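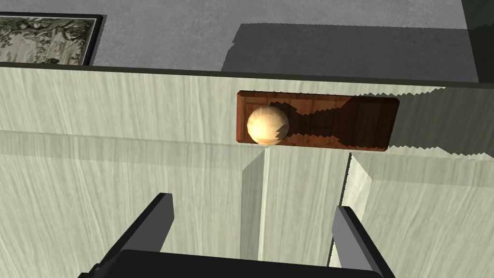
Do we need both arms in the model when only one opens the door?
We do. The second arm shifts the weight on the base, and the real one will have both bolted on from the start.

April, evening, bench at the Muli workshop. Feng-yi cut the shoulder brackets for the build this afternoon and I filed the edges. Two holes want opening up before the bearings go in. Door runs on the simulator meanwhile, episodes 151 to 158.
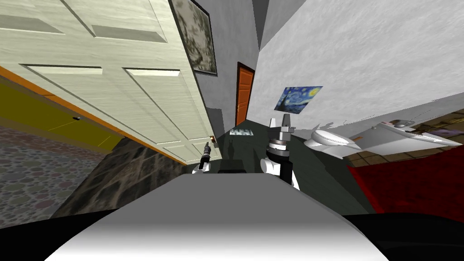
Reach is the thing I keep going back to. The brackets move the shoulders forward, so I changed the offsets in the Basano file and loaded it again. With the left gripper just below and to the left of the brass handle, I want the wrist limits written down before anything else is touched. Marcelino has the old ones on paper -- ask him.

Grip force is set to 3 on the left for now. Ifeanyi thinks 2 will do on a round knob,

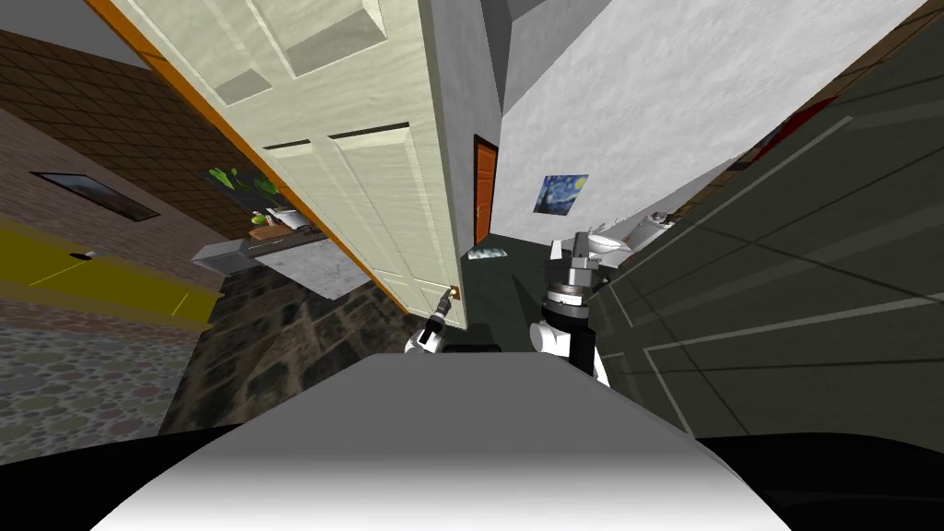

and I'd like to try that before we order thicker finger pads. Right arm stays on the same settings.

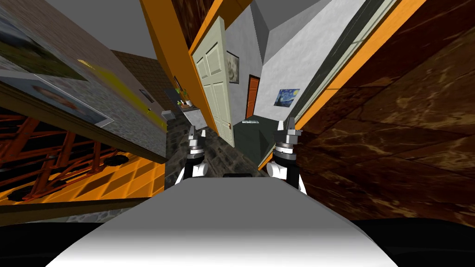

Last edited: April, 21:40, by Hjalti Fogh

Still to do: open up the bracket holes, find the long hex key, copy the offsets to the shared drive. The battery tray can wait for Eyvindur.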